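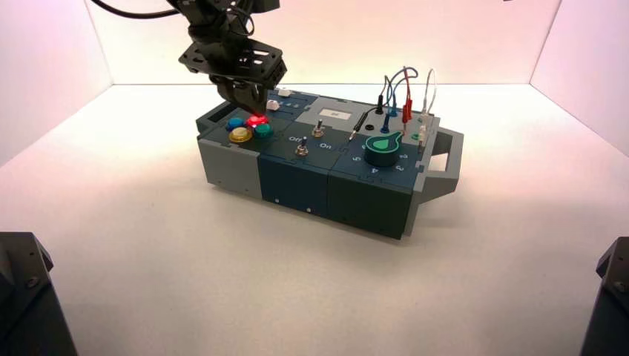

Arm over the red button on the task board.

A short thread on the fault we had on the Brumareck arm, as a few of you asked.

The job is simple. Go to the red button, press it, move on to the sliders. Gil-soo Joo set it to run 500 cycles. It stopped at 79 with a force error. 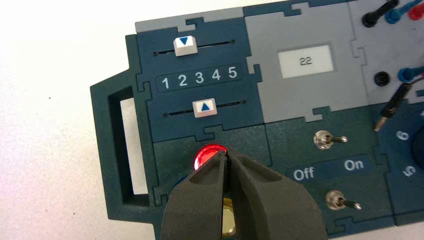
2/5

The log had the arm pushing down well after the button should have been at the bottom of its travel. The force limit in the Restix controller ought to catch that. It didn't, because the limit had gone back to the default after an update and we hadn't checked it.

No one was hurt and the board still works. But the same limit is meant to protect a hand if someone reaches in — so we've logged it as a safety fault, and the arm stays off unless two people are present.

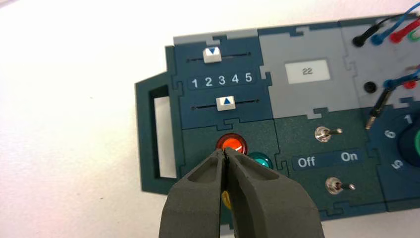 Gyu-bin Kwon went through the settings line by line and found the speed cap had reset as well. Both are back where they should be. The start-up script now reads the two values and refuses to run if either is wrong.

We've told Honent, who supply the controller software. They say a fix is due in December. Until then, if you run the same version, check your limits after every update and don't trust the green tick on the settings page.

Will post the next long run when it's done.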